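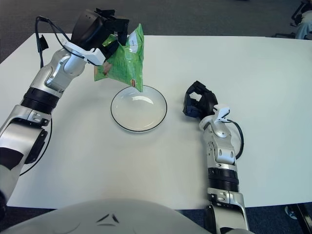
Home Courses Readings Glossary Contact

Comparative Politics, Unit 4: How a Local Referendum Is Counted and Contested

Lecturer: Malou Þórarinsdóttir
Handout version 10/7/26
Reading time: 4 min

Before the lecture, please read the chapter on direct voting. In this unit we leave the national level and look at the small one. The case is the municipality of Garkon, which voted in February on whether to join with its neighbor Lungu into one municipality. I chose a small case because all the documents fit in one folder and a student can read the whole folder in an evening.

1. The question on the ballot

The text of the question was: "Do you agree that Garkon and Lungu shall become one municipality, with one council?" The voter could mark Yes or No. A blank ballot was permitted and was counted in its own group.

The wording was discussed for a long time in the council. One side wanted to mention the name of the new municipality, Dimeo, already in the question. The other side said that a name gives the voter a second thing to agree or disagree with. The name was left out. Please remember this point when we come to section 4, where the name comes back.

2. The threshold

There are two kinds of threshold, and students often mix them.

Turnout threshold: a certain part of the registered voters must take part, or the result has no force.
Approval threshold: a certain part of the registered voters must vote Yes. The voters who stay at home then count almost like No voters.

Garkon had the first kind. In a turnout threshold, the opponents have a choice: they can vote No, or they can stay at home and hope that the number is not reached. The second way is called a boycott strategy. It is risky, for if the threshold is reached anyway, the opponents have given away their votes.

In Garkon the opponents did not agree among themselves which way to take. The farmers' list told its supporters to vote No. The list from the harbor part of the town told its supporters to stay home. In the seminar we will discuss what this disagreement cost them.

3. The result

Registered voters and turnout: 3,408 persons were registered. The turnout was 70 percent, so the threshold was reached without difficulty.

The Yes side won in Garkon by 10 votes. In Lungu the Yes side won clearly, and there was no complaint from that side of the river.
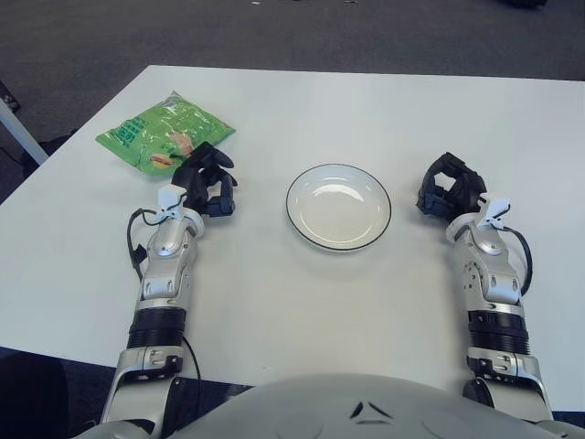 A difference so small leads nearly always to a request for a recount. The law gave the opponents 10 days to make this request, and they made it on the last of them. The recount was done by other persons than the first count, in the same building, with observers from both sides. It gave the same difference, although a few ballots were moved from the blank group to the invalid group.

Note the words. A "blank" ballot has no mark at all. An "invalid" ballot has a mark, but the mark can't be understood, or it shows who the voter is. In your essay please do not use "spoiled" for both.

4. The complaint

After the recount, the harbor list complained about the information leaflet. The leaflet was printed by the municipality and sent to every household. On its last page it used the name Dimeo as if the decision was already made. The complaint said that public money was used for one side.

The county board wrote in its answer that the leaflet was "unfortunate in form" but could not be shown to have changed the result. Here is the difficult matter of the unit. How can anybody show that 10 voters were moved by one page? And who should have the duty to show it, the one who complains or the one who printed?

Compare with the earlier case of Cinow from Unit 3, where the board put this duty on the municipality and the vote was held again.

5. For the seminar

Prepare short answers, half a page for each.

a. Would the result in Garkon stand under an approval threshold of half the registered voters? What more do you need to know to answer?
b. Was the council right to leave the name out of the question?
c. Explain the difference between the board's reasoning in Garkon and in Cinow.

The essay is handed in on paper and also by the course page. Late essays are read, but they do not get written comments.

Previous unit Next unit

3 comments 12 shares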